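House Rules
What small workshops write down before they let a gripper near the table

The big documents on robot safety are long, and they are written mostly for factories. They speak about fences, stopping distances and risk assessment, and anyone who installs a heavy arm must read them. But a lot of robot work today happens at a desk. A person sits at a table with a hand-held gripper, picks up an ordinary object, puts it down, and does it again. No arm moves by itself. The recordings are used later to teach a machine the same movement.

For this kind of work there is very little to read. So the workshops write their own rules, usually on one or two sheets, usually after a bad week. Over the winter I collected such sheets from three of them: Joteo, which occupies the upper floor of a former printing house; Pekivden, a small company that does tabletop recording for others; and Avton, which builds the grippers as well as using them. I asked each one for the real sheet with the pencil corrections, and I did not want the version for visitors.

I expected them to be similar. They agree on less than I thought.

The table comes first

All three sheets begin with the table. At Joteo the first line is "Clean the top before every session, also if it looks clean." At Pekivden it is almost the same, but with a note about which cloth, and the note has been crossed out and rewritten twice. Avton wants the operator to look across the surface from a low angle, against the light, because from above one does not see grease.

There is a practical argument behind such care. A robot that learns from recordings learns from everything in them. If a mark on the table always appears beside the cup, the mark can become part of what the machine thinks a cup is. Engineers have told stories like this for years, and each workshop has its own. At Joteo it was a strip of tape. In January they had to set aside 104 recordings because the tape had shown the operators where to put the object, and the trained arm later went to the tape with confidence, even when the object stood elsewhere.

Still, the three do not draw the same conclusion. Joteo now forbids every mark. Pekivden allows marks but asks that they change from session to session. Avton says the table should be "as a normal person would have it", and its sheet contains no list of forbidden things at all. When I asked there how an operator should understand this sentence, I was told that new people ask the same question, and that the discussion is the useful part.

I have some sympathy for this answer. I would not like to be the new person, though.

Fingers and screws

The second group of rules is about the tool. Here the workshops are much closer to each other, probably because a loose screw has no philosophy.

Before a session the operator opens and closes the fingers fully, five times, and listens. The screws are checked by hand and then with the driver. At Pekivden the driver hangs on a cord next to the table, so that it cannot go to another room. Fingers are changed as a pair, never only one, and the old pair goes in a bag with a note of the reason. Avton keeps these bags. They fill a drawer, and I was allowed to look through it: cracked corners, tired threads, one finger that somebody had tried to repair with glue and was clearly sorry about.

What the sheets say about scratches surprised me. I had imagined that a scratched finger would be a rejected finger. All three accept scratches on the outer faces. What they do not accept is damage at the tip or on the inner face, where the object is held. Joteo's sheet puts it in simple words: "Ugly is allowed. Crooked is not."

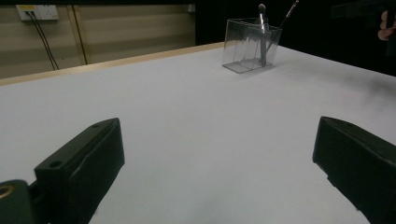

Open jaws, with a makeup brush in its clear container farther back on the table.

Clear plastic is a chapter of its own. It is a difficult material for any system that works with a camera: one sees the edges, one sees the reflection of what is inside, and the walls between them hardly exist. A brush in a clear box gives a second, weaker brush next to the first one. People do not notice, we have learned since childhood to ignore it. A machine has to be given enough cases to learn the difference.

Pekivden therefore has a separate rule for transparent objects. They may not be more than a part of one session, and the lamp must be moved between groups of recordings. Joteo has the opposite habit and does all the clear objects together, with the argument that operators become better with them after the first half hour. Both workshops told me their way gives cleaner results. I do not know who is right, and I am not sure that they have compared.

Long thin things in a small container bring another question. Should they stand straight, or may they lean? A leaning handle reaches outside the container, and the approach with the gripper must be different. The Avton sheet says only "leave it how it falls". I find this the best rule of the whole collection. It is short, an operator can follow it without a ruler, and it respects the fact that in a home nothing has been arranged for the robot.

Hands, rest and the person

The third part is where I would like to see more ink.

A hand-held gripper is not heavy for a minute. After an hour it is another matter, and the wrist is usually the first to complain. Joteo asks for a pause after every 30 minutes, and the operator must stand up. Pekivden writes "pause when needed", which in my experience of workplaces means after everyone else has paused. Avton changes the operator when the task changes, and this gives a kind of rest to both.

There is also the privacy of people near the table. A camera on a tool looks wherever the tool looks, and it will catch a hand, a sleeve, sometimes a face. Pekivden has the clearest rule. Everyone who works in the room signs, also those who never hold the gripper, and any recording with a face goes to a separate folder until it has been reviewed. At Joteo the rule exists but it was spoken and not written when I visited. They have added it now, at the bottom, in a different pen.

On cables the sheets are strict and a bit boring — as they should be. Cables stay off the working surface and away from the elbow. Nothing hangs where a chair can roll over it.

How long should a rule be?

Joteo's sheet has 21 lines. It was longer once. Somebody had the idea to remove each line that no operator could repeat from memory, and the result was a better sheet and two weeks of complaints. Avton's sheet fits on half a page, and much of the real knowledge stays in the heads of the people who built the tool. This works well as long as these people do not leave.

Pekivden took its structure from a binder of workshop rules known there as the Ishida binder, after the machine shop that used the rooms before. The binder was about lathes. But it had one custom that Pekivden kept: beside every rule there is a narrow column for the date when the rule was last discussed. If the column is old, the rule is read aloud at the next meeting and someone must defend it. If it has no defender, it goes out.

I have thought about this column often since my visit. Large standards have revision periods too, but they are slow, and the people who hold the tool are rarely in the room. On a sheet of paper next to a table, the operator can change a word in the morning and see by lunch whether it helps.

A shared sheet for the three workshops has been proposed. Joteo made a first draft, and it went around by mail. The parts about screws, cables and pauses were accepted quickly, with the 30 minutes kept in. The part about transparent objects came back with so many remarks that the original text was hard to find. For the condition of the table there are at the moment two versions, printed side by side, and the next meeting will be at Pekivden, where they have the bigger table.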